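Brarkora Serving Set: Owner's Guide
Section 4: Preparing the Table and Placing the Tray

Read this section before you use the tray and plate for the first time. It covers choosing a surface, placing the pieces, and clearing them away. Washing is covered in Section 6.

Item numbers used in this section:
Tray, cream: 643
Plate, round, black: 1,269 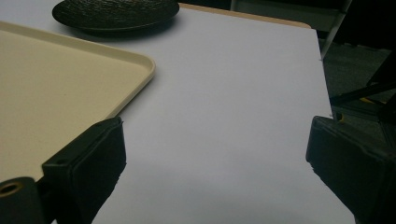
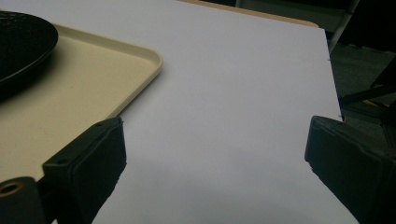 Cream tray and dark round piece, with a clear white area beside the tray.

4.1 Before you start

Remove the cardboard corners and the paper sleeve from the tray. Peel the round label off the underside of the plate. If any glue stays behind, rub it with a little cooking oil on a paper towel, then wash the plate in warm water with dish soap.

Wash both pieces once before they touch food. Dry them with a soft cloth. Do not use the green side of a scrubbing sponge on the tray. It leaves dull marks that cannot be polished out.

4.2 Preparing the table

1. Clear everything off the end of the table you plan to use.
2. Wipe the surface with a damp cloth, then with a dry one. Check for crumbs and sand, which can scratch a painted or varnished top when the tray is moved.
3. If you use a cover, lay it flat and smooth it from the middle toward the edges. Work out any folds where the tray will sit.
4. Press down on each corner of the table. If it rocks, put a felt pad under the short leg before going on.

Note: A cover that hangs over the side should not reach the seat of a chair. People catch it with their knees when they sit down.

4.3 Placing the tray

1. Hold the tray by the two short sides, with the raised rim facing up.
2. Lower it onto the table. Set one long side down first and then the other.
3. Keep the whole base of the tray on the table. No part of it should stick out past the edge.
4. Leave open space on one side of the tray for glasses, napkins, or a second dish. A width of 19 inches is enough for two people.
5. To change the position, lift the tray and set it down again. Do not drag it.

Caution: Do not place the tray on a stove, a radiator, or a warming plate. The tray will warp. Damage from heat is not covered by the warranty.

4.4 Placing the plate

The plate may be used on the tray or directly on the table.

1. Check that the underside of the plate is dry. Water trapped under it lets it slide.
2. Hold the plate with both hands and set it down gently.
3. If you are using it on the tray, make sure it sits flat on the floor of the tray and does not lean on the rim.
4. Put food on the plate after it is in place. Keep sauces and loose items such as nuts or olives toward the middle. The plate is shallow.

Note: Small specks in the color of the tray are normal for this finish and do not wash off.

Caution: Do not cut on the plate. A knife can damage the finish. Use a separate board and move the food over.

4.5 Carrying

Take the plate off before you carry the tray any distance. For a short move, such as from the counter to the table, the plate may stay on if it is placed at the center and the tray is held level with both hands.

Do not carry the tray by one side. Do not stack a second loaded tray on top of the first.

4.6 Clearing away

1. Remove leftover food.
2. Lift off the plate and set it near the sink.
3. Wipe up any liquid inside the rim of the tray before you pick it up.
4. Carry the tray to the sink, wash it, and stand it on one long side to dry.
5. Shake out the cover, if you used one, or wipe the bare table again.

4.7 Common problems

The tray rocks on the table. Look for a crumb or a fold under the base. If the surface is clean and the tray still rocks, turn it end for end and try again.

The plate slides on the tray. Dry both pieces. If it continues, place a thin cork or cloth mat under the plate.

The tray has a cloudy ring. This usually comes from hard water. Wipe it with one part white vinegar to four parts water, rinse, and dry.

For replacement pieces, write to Joyce Okoth at the Brarkora parts desk. Give the item number and say whether you need the tray, the plate, or both. Orders received by noon on Thursday are packed the same day.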